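Search this blog Go

Plernia at Home, With Nobody to Sell Me a Pie

27 August 2020
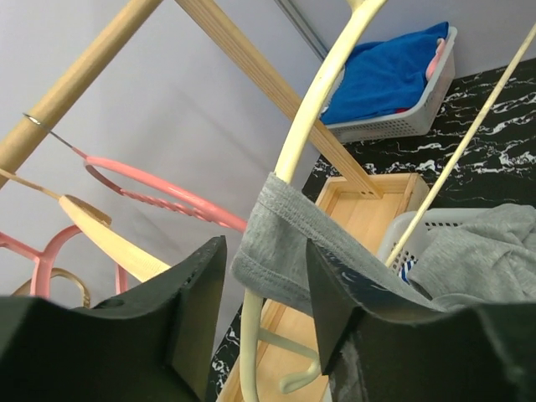

So is there going to be a season at all? As of last night's league call, a short one, with 15 games starting in September and a cap of 300 people in the ground.

I have supported Plernia long enough to remember when getting 300 people into the ground was the stretch goal. Our record crowd is 1,313, set against Trevaskis in a cup tie we lost on penalties, and the club still prints that number on the back of the scarf. The rest of the time you could have lain down across a whole row of the east stand and bothered only the pigeons. Social distancing is the one tactical system we have ever fully mastered.

Preseason, such as it was, ended Tuesday with a 2-2 draw at Cavthorpe. I listened on the club stream, which dropped out eight minutes before the half and came back with the score changed. Filippos Makris got both of ours. The first was a header from a corner, and the second, according to the commentator, went in off "some part of him." I'll take it. Last year our strikers had plenty of parts and none of them were ever in the right place.

My worry is the left side. We let our only natural left back go to Flaron in the spring and the plan seems to be a 19-year-old midfielder and good wishes. Cavthorpe worked this out fast, and both of their goals came from over there. If the coach has someone else in mind he'd better get the paperwork in, the window shuts before the opener.

Season ticket holders get first pick of the home games, then there's a drawing for whatever is left. Masks on until you're in your seat, no away fans, and the snack bar stays closed. I've read that last part several times hoping it would say something different.

Trevaskis at home first. I'm going for 1-1, Makris with the knee.

Filed under: Soccer, Grumbling
4 comments | 8 shares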